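Section 6: Setting up a shared meal planner in Rernent

By now you should have Rernent installed and be logged in with your own account. If you haven't got that far, go back to Section 5, because nothing below will make sense without it. I've been using this thing to run meals for our house in Stinetstead since October, and I wrote this part of the guide after setting it up for my neighbour Vimala Panicker and discovering how many steps I'd been doing without thinking.

Allow yourself an evening for it. You can do it in bits (everything saves as you go), but the first shopping list comes out much better if the pantry and the recipes are both in before you ask for one.

What you need before you start

A laptop or tablet. You can do it all on a phone, but typing in the pantry on a phone made my thumbs ache.
The email addresses of everybody who'll be sharing the planner.
A handful of recipes you cook all the time.
A cup of tea.

6.1 Create the household

1. Open the menu in the top left corner and choose Households, then New.

2. Type a name. It shows at the top of every shopping list, so keep it short. Ours is just "Chacko", after the family.

3. Choose your units. Metric is already ticked. If your recipes are a mixture of cups and grams, leave it on metric and tick Convert on import as well.

Caution: you can't change units later without clearing the pantry. I did this in my second week and lost the lot, spices and all. Do please check it twice.

4. Set the day your week begins. Pick the day you shop, whatever the calendar on your wall says. The planner builds its list from this day forward, and if it's wrong you'll end up buying salad for meals you've already eaten.

5. Press Save. The screen goes blank for a moment and then you land on the household page.

6.2 Invite the others

1. On the household page, press People and then Invite.

2. Put in one email address at a time. Commas don't work, and it won't complain about them either, it just quietly sends nothing.

3. Give each person a role. There are three:

Planner: can change meals, recipes and the pantry.
Shopper: can see the list and tick things off.
Eater: can see what's for tea and leave a comment.

I'd keep planners to two at most. We began with everybody as a planner and one night had four versions of the same lasagne. My teenagers are eaters and their comments are, on the whole, polite.

Note: invitations run out after 22 hours. I have no idea why it's 22. If somebody misses theirs, press Resend next to their name, and tell them to look in their junk folder.

6.3 Fill in the pantry

This is the long one, and I'm sorry. It does get easier after the first shelf!

1. Press Pantry, then Add items.

2. Work through one cupboard at a time. Type the first few letters and choose from the drop-down. The built-in list has more than 2,000 foods on it, so most things are there, though it took me ages to find gram flour (it's under "chickpea flour").

3. For each item, pick Always in, Sometimes in or Running low. You can enter exact weights if you like that sort of thing. I did weights for the rice and gave up on everything else.

4. When you've finished a cupboard, press Done. If you wander off without pressing it, you'll still find your items, but they'll be sitting in a group called Unsorted.

Note: anything marked Always in never appears on the shopping list. Salt and pepper are fine there. Milk isn't — we had black tea for a whole morning before I worked out what I'd done.

5. For the freezer, add a use-by month to each item. The planner starts nudging you when that month comes round, and I've found things in there I would happily have forgotten.

6.4 Add your recipes

1. Press Recipes, then choose Import or Write.

2. Import wants the web address of a recipe page. Paste it in and wait. It usually gets the ingredients right and makes a bit of a mess of the method, so have a read through before you save.

3. Write gives you an empty form. Name at the top, then number of servings, then ingredients with one on each line. Leave the servings box empty and it assumes 6, which will be a shock if there are two of you.

4. Add tags. Tags are how the planner chooses meals for you later on, so it's worth a minute per recipe. The ones I use most are "quick", "leftovers", "freezes well" and "no onions".

Caution: the tags care about capital letters. "Quick" and "quick" are two separate tags, and the planner will only look in one.

If you have a Starkel kitchen scale, you can link it from the bottom of the recipe form and the weights go straight in as you cook. Hold the button on the scale until the light blinks, then press Link. Mine took three goes. It's been fine ever since, apart from when the batteries get low and it starts insisting that an egg weighs nothing.

6.5 Plan your first week

1. Go to Week and press the plus sign on any meal.

2. Choose a recipe, or press Suggest and let it pick one from your tags and what's in the pantry. It's fond of soup.

3. Drag meals about until you like the look of the week. On a tablet you have to hold your finger down for a second first.

4. Leave at least one evening empty. You'll have leftovers, or somebody will want chips.

5. Turn on Snacks and fruit at the bottom of the page if you want them counted. Ours stayed off for weeks and the fruit bowl was bare more often than it should have been. With it on, you set what you'd like in the house (pears and grapes for us, mostly) and it tops up the list for you.

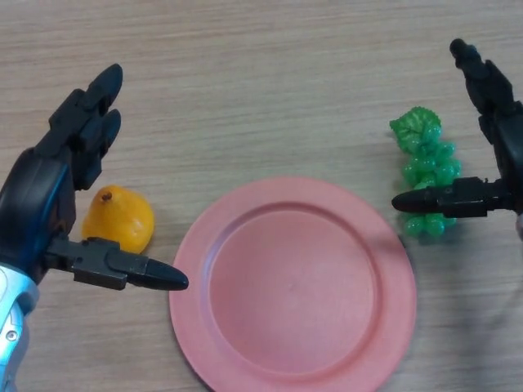

6.6 Make the shopping list

1. From the Week page, press List. It takes everything the meals need, removes what's in the pantry, and sorts what's left by aisle.

2. Check the amounts. It adds them up exactly, so you may be told to buy 1,529 grams of potatoes. Tap the number and change it to something a shop would sell you, or turn on Round up in Settings and let it do that itself.

3. Put the aisles in the same order as your own shop. Press Edit aisles and drag them. Do this once, while you're standing in the shop if you can bear it, and you won't have to go back for the bread again.

4. Press Share. All your shoppers get the list on their phones, and whatever one person ticks off disappears from everyone else's.

Caution: ticking off needs a signal. Our supermarket has none past the tinned fish, so two of us once came home with the same jar of mustard. If yours is the same, split the list by aisle before you go in.

5. When you get home, press Put away. That moves everything you ticked into the pantry, and the list clears itself ready for next week.

If the list comes out empty, look at the day your week begins (6.1, step 4) and then at the servings on your recipes. With Vimala's it was the first of those. Section 7 covers packed lunches.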